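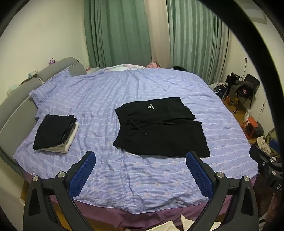 When does the reading room at Addo reopen after the summer closure?
The reading room reopens on the first working morning after the shelf inspection is signed off, and readers holding a current ticket need not apply again.

September 13, 2018

The inspection of the lower store was completed before noon. Damp readings were taken at the north wall and entered in the register. The wall behind the parish maps remains the poorest part of the building, and the maps have been moved to the upper landing until the gutter above has been repaired. The contractor from Estesus has been asked to provide a written price and has promised one by the end of the month.

A total of 140 boxes were returned from the outside store at Cesasard. All were checked against the delivery list. The list gave box 30 as a volume of school registers; on opening, it was found to hold the minutes of the old drainage board. The registers were in the box beside it. Both labels have been corrected and the outside store has been informed in writing.

The rental agreement for the Cesasard store was reviewed in the afternoon. It runs until February, and the notice period is long enough that a decision must be made before the winter. The archive would prefer to bring all local material back to Addo, but the present shelving will not bear it. The upper landing could take further racks if the floor is found to be sound. A survey has been requested.

Correspondence was light. A reader in Flalby enquired about a deed dated 1403, which she believes to mention her family's mill. The deed is held here, in fair condition, though the lower fold is worn and two lines are hard to make out. A copy will be supplied at the usual charge. She was advised that the deed names a mill but gives no tenant, and that the later rent rolls may serve her better.

The new rules for the reading room were read through once more and two changes made. Pencils only will be allowed at all tables, including those by the window, where an exception had crept in over the years. Bags are to be left in the lobby. The charge for copying large plans will remain as it is.

The clock in the entrance hall was found to have stopped and was wound. It had lost 40 minutes by closing time and will need to be looked at by a clockmaker.

The remaining work for tomorrow is as follows: the second half of the shelf inspection, the letter to the outside store concerning lids, and the order for tape and acid-free folders. The folders supplied in the last order were too narrow for the tithe papers, and the wider size is to be requested.

The building was locked at the usual hour. Rain from the west after dark.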